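Lectures d'automne : le cycle Prulatton, par où commencer ?

mirabelle_lit
Bonsoir tout le monde ! Après un été passé dans les nouvelles irlandaises, je viens de finir « Les Marais de Vulham » d'Ita Fitzgerald et je suis complètement emballée. Les 20 premières pages m'ont résisté (tous ces cousins !), puis je l'ai dévoré en trois soirs. J'attaque « La Veuve Oddsson » en octobre. Qui l'a lu ?

Tourbe_et_the
Lu deux fois ! Mais pour moi Vulham reste au-dessus. Dans la Veuve, le procès traîne, et la lettre de la page 116 vend la mèche beaucoup trop tôt.

kerguen
Pas d'accord du tout, cette lettre est le plus beau passage du livre. On sait tout avant l'héroïne et on tremble pour elle jusqu'au bout.

mirabelle_lit
Chut, pas un mot de plus sur la lettre ! Je le lis au lit, le soir, avec un carnet pour l'arbre généalogique.
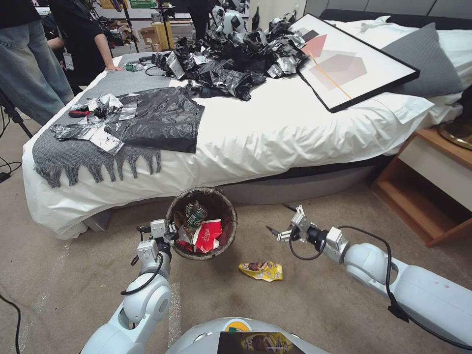
Faut-il lire Vulham avant La Veuve Oddsson ?

Les deux romans se lisent séparément, seul le vieux pasteur passe de l'un à l'autre.

Tourbe_et_the
Mouais, le pasteur perd quand même beaucoup si on ne connaît pas l'épisode du bac. Je conseille l'ordre de parution.

kerguen
Et sinon, Bláthnaid Brophy, vous connaissez ? Même lande, même brume, en plus sec. « Mivel » fait 112 pages et j'en suis sorti sonné.

mirabelle_lit
Noté, merci ! J'adore les livres courts qui cognent. Il se trouve encore en poche ?

kerguen
D'occasion, oui. Prends l'édition avec la postface, elle vaut le détour (mais après le roman, hein).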